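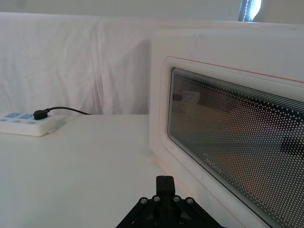

Wrist view near the bottom corner of the microwave door.

Teaching the arm to open a microwave, by remote control

Most guides to this make it sound as if you wave a controller for an afternoon and the robot picks up the idea. I have my doubts. What you get from an afternoon of waving is an afternoon of waving, stored on a disk. The steps below are what we settled on in July, after throwing away a first set of 200 demonstrations that looked fine and taught the arm very little.

Before you start

You need a follower arm with a wrist camera, something to drive it with, and a microwave you don't mind scratching. We drive ours with a Lisar hand controller and record through Skivia. The Skivia manual says any controller will do. Try one with a noticeable delay and see how you feel about the manual afterwards.

Leave the microwave unplugged. Hang a plain cloth behind the table if the room is busy.

Step 1. Do it yourself, watching only the wrist view

Cover the other screens and drive the task from the wrist camera alone. If you can't tell where the edge of the door is, don't expect the robot to. Glossy white plastic against a white table is hard work, and a dark window gives you reflections that shift as the arm moves. Carys Sayce had me try this before she would let me record anything, and I missed the door 3 times running.

Step 2. Pick a start region

Mark out a patch of table and begin each run with the gripper somewhere over it. Starting from exactly the same point gives you lovely smooth recordings and an arm that is lost if you nudge the microwave.

Step 3. Record slowly, but don't dither

Approach, touch, pull, let go. If you stop to think halfway through, the pause goes into the data along with everything else. Delete the run and do it again. Some people claim the pauses wash out with enough data. Ours had over 2,604 seconds of hovering in it and they did not wash out.

Step 4. Include some recoveries

Start a few runs with the finger in a bad spot, back off, and come in again. Declan Cosgrove thinks these matter more than the clean ones. I'm not sure he's right – we never tested it properly – but the set that had them did better than the set that didn't.

Step 5. Test with the microwave moved

Shift it a hand's width, turn it slightly, draw the blinds. Write down every failure, including the ones you'd like to blame on the light. A success rate measured in the same position you trained in is worth very little, whatever the chart looks like.

If the finger keeps sliding off the door, check the gripper screws before you record any more.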